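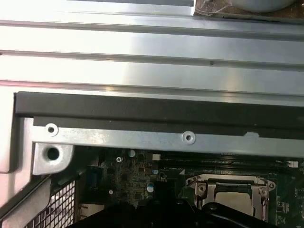 How long does it take to become a nurse anesthetist?

Most people spend seven to nine years getting there, counting a four-year nursing degree, a year or more in intensive care, and a doctoral program of three years or so at the end.

I give that answer a lot, usually to nurses in their late twenties who have cornered me at the coffee cart, and I can watch them doing the arithmetic. They add the years to their age, they wince a little, and then they ask the second question, the one they really came with, and that one is whether it's worth it. I've been putting people to sleep and waking them up again for a long time now, first in a big teaching hospital and for the past while at Kastetti, a 124-bed hospital in a farming county, and I still don't have a short reply. So pull up a chair.

Let's begin with the schooling. You need to be a registered nurse first, and then you need time in critical care. The programs ask for a year. In my class almost everyone had two or three, and I was glad of every month of mine. Intensive care is where you learn what a blood pressure is going to do before it does it. You get used to drips and ventilators and to families standing at the foot of the bed, and you learn how to talk to a tired physician at 4 a.m. without either of you getting huffy about it. When students struggle in their first months with us it's very rarely the chemistry. They can recite the chemistry! They haven't yet spent enough nights next to somebody very sick.

Then comes the program itself, and I won't sugarcoat it. You can't really hold a job while you're in it (I tried picking up shifts for one semester and gave up when I fell asleep in my own driveway). The money goes out and doesn't come in. My husband and I ate a great deal of soup. A graduate has to log at least 600 cases before sitting for the national board exam, and most finish with plenty more than that, everything from ear tubes to hips to babies who have decided to arrive sideways. You keep a record of each one, and you will come to hate the record and then, years later, find it in a drawer and sit on the floor reading it.

What is the work like once you're out? It depends so much on where you land. At the teaching hospital I was one of a large group, with an anesthesiologist down the hall and a specialist for every oddity. The cases were long and complicated and I learned something every week. I also went whole winters without seeing daylight, and I couldn't have told you the names of half the people I worked beside.

A small hospital is another life altogether. At Kastetti we have three operating rooms and a labor floor, and on most nights the anesthesia department is whoever is carrying the phone. You do your own preoperative visits, you set up your own room, and you meet your patients again in the cereal aisle. I had a woman stop me at the Dustance county fair last July to show me her knee. She rolled up her pant leg right there by the lemonade stand and bent it for me three times.

The call is the hard part, and I'd want anyone considering this to think about it seriously. I take one night in four and every third weekend. I have to be within half an hour of the hospital, so no lake and no movies over in Flino, and at Thanksgiving I'm the one drinking seltzer. Some people's marriages don't care for it. Ask about call in every interview you go to, and ask the nurses on the floor too, who'll tell you how the schedule really runs.

Then there's the part that's harder to put a name to. You are responsible for another person's breathing. Most days that's a calm and even a pleasant thing, a couple of hours of small adjustments with the radio going. Once in a while it's very frightening, and you have perhaps a minute to be good at your job. I still go over certain cases while I'm doing the dishes. If you're someone who can't leave a worry at the door, you may want to shadow for a week or two before you fill out any applications. Most departments will let you if you write and ask nicely.

The pay is good, and I'd be fibbing if I said it didn't matter to me. It paid off the loans and it put a roof on the barn. But the people I trained with who went in for the salary alone have mostly drifted into management or out of medicine. The ones still at it like the minute before, when the patient is on the table and scared, and you lean in and ask about the dog.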